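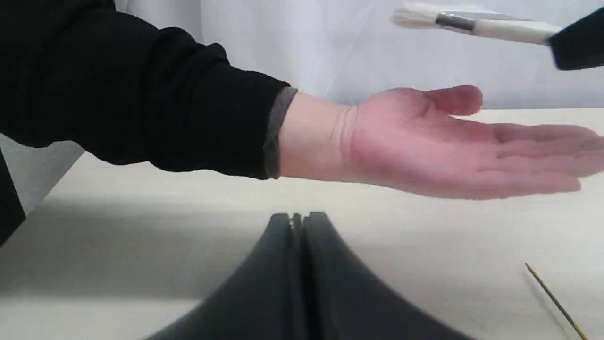

Softest brush for hand and forearm work? (fake tan, body paint, henna aftercare)

gbeaudoin
I do body paint and a bit of stage makeup for a community theatre outside Moncton. Every supplier I ask says I should be using a fluffy white-tipped brush on palms and inner wrists, and every one of them happens to sell a fluffy white-tipped brush. The one they all push now is the Perard, $90 for a single brush. Is there anything to this, or is it a colourful way to empty my wallet?

I've been using hardware store brushes on arms for years. Only complaints I get are that it tickles.

Anika_P
There is something to it on palms. Palm skin is creased and it moves, so a stiff flat brush skips over the lines and you end up with bare stripes when the person opens their hand. A dense, rounded tuft gets down into the creases. Whether it needs to cost $90 is another matter.

Get them to hold the hand flat, fingers together, hovering and not resting on the table. If the heel of the hand is down it pushes the skin up and your coverage is off at the wrist.

lyle.schumacher
Disagree on the hovering. Try holding your arm out for 14 minutes while somebody fusses over your thumb. By the end everybody shakes and the fingers are the worst for it. I put a rolled towel under the wrist and get far cleaner edges.

Anika_P
Who's taking 14 minutes on a palm?

lyle.schumacher
Someone doing it properly.

gbeaudoin
Can we get back to the brush. What is the Perard tuft made of? The listing says "cloud fibre" and I'd bet money that's nylon.

tobias b
Synthetic, yes. I own one. I also own a Sindum and I can't tell them apart once they've been washed a few times. The metal collar on my Perard went loose in December and I had to crimp it back on with pliers. For that price I expected better glue. I emailed and was told I had "over-wetted" it. It's a paint brush.

HiwotN
I'll stick up for it a little. I do patch tests before applying anything, and I run a dry brush over the palm first to see how ticklish the person is. The soft one gets far fewer flinches. On the inside of the wrist even more so. I can't see going back to the stiff ones for that.

tobias b
But did you compare it with a cheap soft one, or with a stiff one? Nobody's arguing for stiff.

HiwotN
With a stiff one. Fair enough.

gbeaudoin
Yeah, hardware store ones for me going forward, I think, just a softer kind.

Also, sleeves. I've had people turn up in big fleecy black tops with a cuff right at the wrist and the fluff gets into everything. Pushing the sleeve up doesn't work, it slides back down in the middle of a stroke.

Anika_P
Short sleeves or a clip. I put it in the booking email and people still come in sweaters. Black fleece and white bristles is a rotten combination, you'll be picking lint out all evening.

lyle.schumacher
Painter's tape over the cuff. Costs nothing.

tobias b
Takes the hair off too, if you're careless.

HiwotN
Tillman had a five pack of soft synthetics on clearance last time I looked. No idea if they shed. I'll pick one up and post back after I've washed them a few times.

gbeaudoin
Please do. I'm not spending $90 before then.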